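Home | Course Outline | Handouts | Lab Rules | Contact

Unit 2 Handout: Lost Tracking During a Handheld Gripper Task
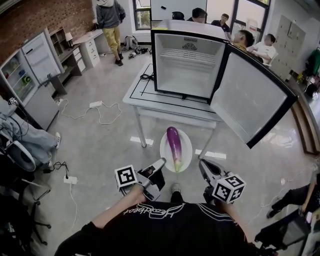
Reading time: 2 min

Scope of this handout. Students in the Kurtuluş section of the course are expected to read these notes before the Sunday lab session. The notes concern a single fault in the Plumeo exercise, in which an operator carries a pair of handheld grippers through a kitchen task and the recorded motion is later replayed on a two-arm robot. The task calls for a plate of food to be placed in a mini fridge. The props are a white oval plate, a long purple eggplant and the open fridge, which stands on a table marked with black tape.

1. The fault

In one trial the position estimate of the left gripper was lost as the operator raised the plate toward the fridge. Each gripper carries a cube with black-and-white tags, and its position is computed from whichever tags can be read at that moment. During the lift the operator's wrist turned inward and the readable faces were lost from view. The estimate froze for 19 video samples. When a face was read again, the software joined the two positions with a straight line.

The trial was saved without a warning and passed the length check, which compares only the start and end times. It was then sent to the replay stage.

2. The consequence

On replay, the left arm followed the straight line at a speed the operator had never used. The path crossed the space occupied by the fridge door. The arm struck the edge of the door and stopped on its force limit. No person was inside the marked area at the time, and the damage was confined to one finger pad. The session was closed for the rest of the day.

Students should note that the force limit acted after contact. It reduced the harm but did not prevent the collision, and it must not be entered in a risk sheet as a means of prevention.

3. Causes

The direct cause was the loss of tag readings during the wrist turn. Two further causes were recorded in the review. First, the Drustora conversion script filled every gap in the same way, whatever its length. Second, the replay speed limit had been set for an earlier task with no door in the workspace and had not been reviewed when the fridge was added.

A third matter was discussed and left open. The recording room was shared, with other people working nearby and cables lying on parts of the floor. An operator who is watching the plate has little attention left for footing, and a sudden step can turn the wrist as easily as the task itself. The review found no evidence that this happened — the floor rules were nevertheless tightened.

4. Rules now in force

4.1 Any gap longer than 2 samples is flagged, and the trial is held for inspection.

4.2 Held trials are viewed in full by a second student before release. The first viewer may not release his or her own trial.

4.3 The first replay of any new trial is run at 15 percent speed with the fridge door removed.

4.4 Cables are moved clear of the operator's path before recording begins. If a cable must cross the path, it is taped down.

4.5 The emergency stop is held in the hand during replay. Placing it on a table is not acceptable.

5. Preparation for the lab

Each pair will receive a set of 64 trials from the Vindunard archive. Some contain gaps. Pairs will find them, state which should be held under Rule 4.1, and write one paragraph on a gap that the rule would miss. Consider in particular a tag that is read incorrectly and so leaves no gap at all.

Comments (3)

mkt_lab: Does Rule 4.3 apply if the trial has already been replayed on the other arm pair?

Course office: Yes. Each arm pair is treated as new.

rowan7: The link to the archive asks for a password. The one from Unit 1 does not work.

Previous | Next | Back to Handouts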